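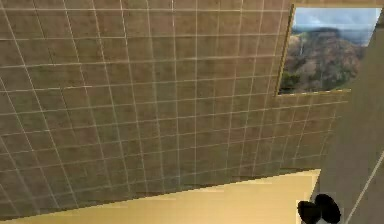

Is the Plendar "complete series" disc set worth getting over streaming?
Posted in March by mollel_fan16

I keep going back and forth on the Plendar animated box set. The back cover says 292 minutes of extras and a "new restoration," and I don't believe either claim until somebody with the discs tells me. My last "restored" cartoon set was the old TV master with the grain scrubbed off. The streaming version I have now falls apart on anything with a fine regular pattern. Think of small brownish tiles with thin white grout, seen at a steep angle so the squares get tighter as the wall runs away from you. The bathhouse episode has a background a lot like that and on my TV the lines crawl every time the camera pans. Does the disc fix it, or am I paying for a cardboard sleeve? Also, is the fourth movie in there or sold separately? The listing says "all features" and then names three.

Stüber_Discs
I own it. The bathhouse pan is better, but I wouldn't call it fixed. The crawling is mostly gone on the wide shots and still there when the camera moves fast, so I suspect part of it is baked into the source. Turn off the sharpening on your TV before you blame either version. Mine was adding half the mess.

On the extras, I doubt that number very much. It only adds up if you count the commentary tracks as separate running time, and two of those are the same people telling the same stories over different episodes. The deleted scenes are pencil sketches with temp audio. There is a decent 16 minute piece on the background painters and that's the one I'd watch again.

The fourth movie is NOT in the first pressing. It's in the second, which has a yellow spine. Sellers mix them up constantly, so ask for a picture of the spine and don't accept the stock photo.

reelgrump700
just stream it. "restoration" means whatever the box wants it to mean. i paid full price for the last one and it skipped on disc 2

Mollel Video Swap
Partly disagree with the above. My copy plays fine and the sound is clearly better than streaming, where the songs are squashed flat. I took a few stills of both off the screen with my old Nikon and the color on the disc is warmer, though I couldn't swear that warmer is what the artists wanted. I would not pay new prices. Used yellow spine copies come up often enough if you can wait, and check that the booklet is included, as the episode order is only printed there and the menus have it wrong.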